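Sorting and Collecting Plastic Drink Bottles
Student project report
Group: Aldana Figueroa, Fidel Montecinos, Patricio Cisternas
Supervisor: Nana Tsikata
15/07/2025

1. Background

Our project looked at how plastic drink bottles are put away after use in the study building at Grarnport. The building has paper bins on every floor but only 2 bins for bottles. Students leave their bottles on tables and windowsills, and many end up in the general waste. We wanted to find out how much room empty bottles take up in a bin and whether people can tell which parts of a bottle should be kept together.

We collected 80 empty bottles over the term. Most were water bottles, and the rest had held juice or soda. All of them went into storage crates until we needed them.

2. The bottles

Before any tests we looked at how the bottles were built. The base is the stiffest part. It starts from a small raised point in the center, left where the plastic was injected, and ridges spread out from there toward the sides. The walls are much thinner and crease easily, even when the base keeps most of its shape.

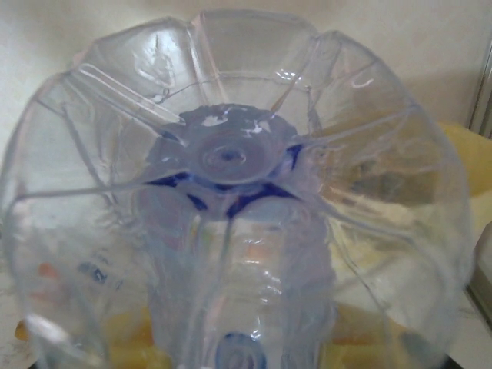 The cap is made of a different plastic from the body and is a good deal harder. We asked the recycling office whether caps should be taken off, and the answer was to leave them on. A loose cap is small enough to get lost during sorting. Fidel made a note of this for the poster, as 28 of the students we asked believed the opposite.

Labels were harder to deal with. Some were paper and came off in pieces. Others were plastic sleeves that had to be cut. We decided to leave all labels on for the bin tests so that the bottles would be the same as the ones people throw away on a normal day.

3. Method

Each round used one tall bin with an open top, placed at the back corner of a table. Bottles were laid on their sides on the tabletop with no set order and with the necks pointing in different directions. We mixed clear and green bottles, and caps stayed on. A round was over when every bottle was in the bin or when the bin could not take any more.

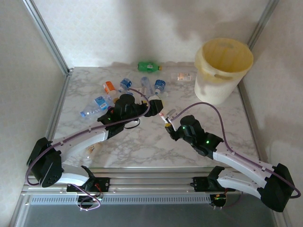

We did 16 rounds in total. In half of them the bottles went in whole. In the other half they were pressed flat first and the cap was screwed back on to keep the air out. Aldana kept the record sheet and Patricio measured the height of the bottles in the bin with a folding ruler.

4. Results

Flattened bottles took up less room in every round. Whole bottles tended to land at an angle and leave gaps, and a long one could block the opening for the ones after it. Clear bottles were sometimes missed on a light tabletop, and we had to check the surface before writing down the end of a round. Green bottles were never missed.

Small bottles with thick walls were hard to flatten by hand. We left those as they were and marked them on the sheet.

5. Next steps

The poster will ask people to empty the bottle, press it flat and put the cap back on. We plan to hang it next to both bottle bins in October and compare what is in them before and after. Nana has also suggested repeating the rounds with a wider bin. The record sheets are in the project folder.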